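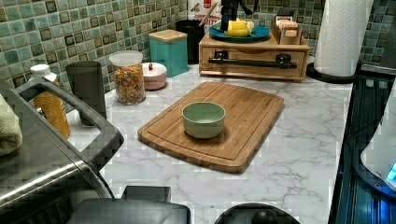 A pale green bowl on a bamboo cutting board.

Faint outer shell found around planetary nebula

23/04/2019

Astronomers using the survey telescope at Zadgate have found a second, much fainter shell of gas around the planetary nebula Etska 377. The nebula lies 2785 light-years from Earth.

The outer shell was thrown off by the central star long before the bright inner ring, according to Dilruba Siriwardena, who led the work. It glows mainly in the light of doubly ionized oxygen and had been lost in the background sky in earlier images.

The team combined 1179 exposures taken over two observing seasons, the first of which began in October. Krishnamoorthy Warrier wrote the software that removed stray light from a bright star close to the nebula.

"The shell is brighter on the eastern side," Siriwardena said. "We think it is running into denser gas there, but we need spectra to check."

Spectra will be taken with the Plakent instrument next season. The group also plans to look for similar shells around other nebulae in the Lâm catalog, which has 2170 entries. The combined image will be released with the paper.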